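Notas para a palestra: montar uma mesa baixa numa sala grande

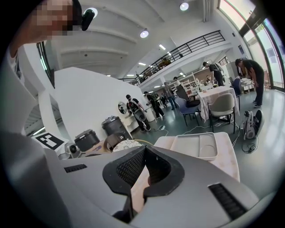 Última alteração desta página: domingo, 28 de abril de 2019

Bom dia a todos! (Esperar que a malta se sente, o Gebhard fecha a porta.) Vou falar de mesas baixas, bandejas e salas grandes, e prometo não passar dos 60 minutos, perguntas incluídas.

Começo pela toalha. Gosto muito deste rosa a puxar para o bege, porque uma bandeja branca em cima dele vê-se logo, mesmo de longe. Com toalha branca perdia-se tudo! A bandeja tem divisórias e rebordo levantado, e eu sou fã de divisórias: cada coisa no seu sítio e ninguém anda a remexer. Na Jumamton usávamos bandejas lisas e passei um janeiro inteiro a separar peças miúdas à mão. Contar a história dos 273 botões, mas só se estiverem bem-dispostos.

Depois, o balcão ao lado. É para lá que vai parar o que ainda não tem lugar: a peça redonda branca com ar de renda, a madeira curvada castanha, a caixa preta rígida. Eu deixo estar, desde que a mesa principal fique livre para trabalhar. A Woo-jin Heo discorda de mim nisto (se estiver na sala, dar-lhe a palavra).

A parede curva. Adoro-a, a sério, divide o espaço sem o fechar. Um espelhinho redondo, uma prateleira pequena por baixo e o caixote do lixo preto encostado ao fundo dela, com tampa. Em salas destas ponham sempre o caixote junto de uma parede, que no meio alguém tropeça nele.

E por falar em tropeçar: os cabos! Pretos e brancos, todos enrodilhados no chão entre os móveis, mais a extensão branca. Com gente a andar de mochila às costas, eu passava tudo rente à parede e colava com fita larga. Dez minutos de trabalho, se tanto. Perguntar à sala quem já fez isto em casa (costumam rir-se).

Corrimão e escada: deixar a passagem livre, sem caixas nem sacos.

Passar ao exercício. Grupos de quatro, uma toalha e uma bandeja por grupo, 10 minutos no relógio. As toalhas estão no saco da Fovetti, à entrada.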